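# Clellent 15 Countertop Water Filter
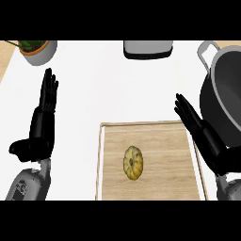
The Clellent 15 is a plumbed-in water filter for small kitchens, tea rooms and staff canteens. It connects to the cold supply under the sink and feeds its own tap, so the main tap carries on as before. No electricity is needed.

It replaces the older Hirkovach model, which we stopped selling in February. Hirkovach cartridges do not fit the Clellent housing, but the mounting bracket uses the same screw holes and can stay on the wall.

## Specification

| | |
|---|---|
| Cartridges | 2, carbon block |
| Hose length | 128 cm |
| Hose fitting | 15 mm compression |
| Housing | White plastic, clear bowl |
| Order code | CL-688 |

## In the box

- Filter housing with both cartridges fitted
- Tap and inlet hose
- Isolating valve
- Bracket, screws and housing spanner

A drill bit for the tap hole is not supplied. Stone and steel worktops are best left to a fitter.

## Changing the cartridges

Close the isolating valve and open the filter tap until the flow stops. Put a bowl under the housing before you undo it. Check the rubber seal for grit, wipe it and refit it with a smear of silicone grease. Hand-tighten only; the spanner is for removal. Run the tap until the water clears of black dust from the new carbon.

In hard-water areas such as Tostcombe, limescale will still form in the kettle. The cartridges reduce chlorine taste and do not soften water.

## Ordering

Spare cartridges are sold in pairs. For trade accounts ask for Renata Duda. Fitting questions go to Alfredo Umali in the workshop, who will need the code printed on the base of your housing.

Page updated September 9, 2026.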